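Lining a craft cubby with printed paper
By Wing-yan Yeh

Start with the floor panel. Wipe it down, then trim the sheet 3 mm short on every side.
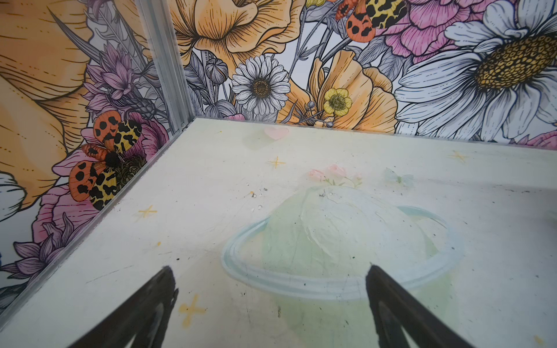

Leave it under a few books until Thursday if the corners lift. For the walls, cut the paper to 520 mm and work outwards from the corner post, pressing each strip flat with a dry cloth.

Put your tools in a tray while you work. A screwdriver left lying about will mark the print.
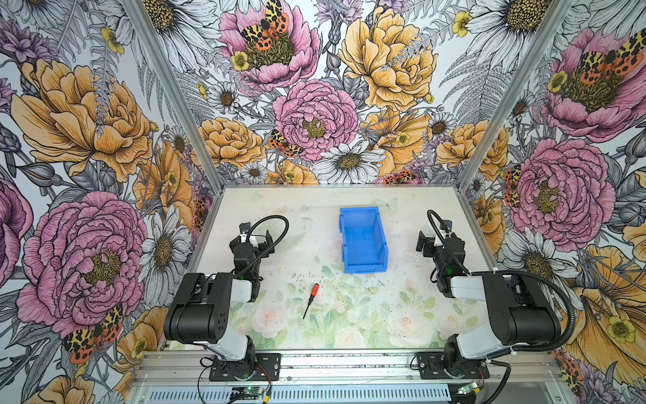 Blue bin and screwdriver on the rose-print top.

Dust shows up quickly on pale prints. Use a soft brush and go from the back wall to the front.

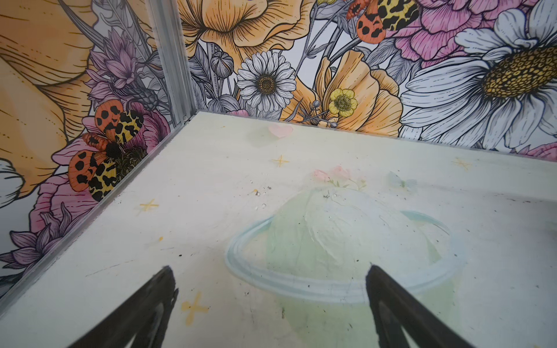 Scuffs can be rubbed gently with a damp sponge. Don't use cream cleaner, as it takes the colour off.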